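Skimitz Border Accord
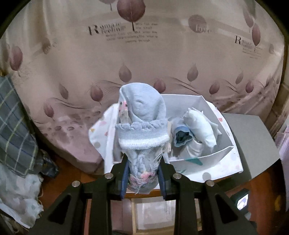
The Skimitz Border Accord is a bilateral agreement on customs and frontier security between the neighboring states of Kimanlow and Weson. It was signed in the border town of Skimitz by the foreign ministers of the two governments, Kamran Kermani for Kimanlow and Somkiat Thongdee for Weson, after 481 days of negotiation. The accord replaced a set of temporary crossing rules that had been renewed every July. Its customs schedule sets separate duties for farm goods, fuel and household textiles, the last class covering bed linen and terry towels, including those with a decorative band such as the light blue one shown. Goods valued under 200 Weson crowns pass free of duty.

Security provisions

Part 3 of the accord created a joint patrol command based at Sitthichai, with 1204 officers drawn from both countries. Patrols may cross the frontier in pursuit of armed groups, provided the other side is notified in advance.

Ratification

The Kimanlow assembly approved the accord on 02/03/2024. In Weson, opposition leader Ghada Sayegh objected to the pursuit clause and asked for a review by the constitutional court. The court, under presiding judge Su-bin Kwon, upheld the text but required that each crossing be reported to parliament.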